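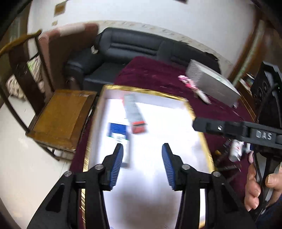 Two grippers, one tray, a velvet tablecloth. Packing small boxes in the living room.

**1/** I've been meaning to write this thread since October, so put the kettle on. The question I get most from family is whether a machine can tidy the house yet. My answer is still "a bit of it, slowly, if you've cleared the floor first", and I do mean that kindly!

**2/** Take a small job like putting cartons in a tray. You pick up a slim box, turn it so it lies alongside its neighbour, let go, and reach for the next one while thinking about tea. I timed myself at our kitchen table: 17 seconds for a tray of six, and I was chatting the whole time.

**3/** The arm they had on show at the Lovstead open day took almost 800 seconds over the same sort of tray. It was lovely to watch, mind you. Very careful. It put one carton down, picked it up again, and put it down a finger's width to the left, exactly like my mother laying a table.

**4/** What holds it up is rarely the grabbing. Rubber pads on the fingers grip a cardboard box very well. The trouble is the shiny rim, the box lying half across another box, the soft cloth that rucks up when you lean on it. A home is full of those and a test bench has hardly any.

**5/** So I'm very fond of the hand-held sort, where a person does the steering and the jaws do the holding. You find out quickly which bits of a chore are hard. Try squaring up a box with two stiff fingers and no fingertips to speak of (I went at it for a whole evening and came away with great respect for thumbs).

**6/** Shops are further along, I think. The chemist's in Nunville has a Kofler picker behind the counter and it fetches packets all day without fuss. But every packet in there has its own slot, and somebody still fills the slots by hand each morning from 7 o'clock.

**7/** At home I've had a Tastari floor sweeper for two years. I'd not give it back. It does the hall and the kitchen beautifully, it eats one sock a month, and it has never once picked up a thing and put it where it goes. That second part is the chore, isn't it?

**8/** My guess, for what it's worth: folding towels before loading the dishwasher, loading the dishwasher before tidying a sideboard. If you work in a stockroom or a packing shed I'd love to hear which job you'd hand over first, and which you'd keep. Replies are open and I do read them, usually over breakfast.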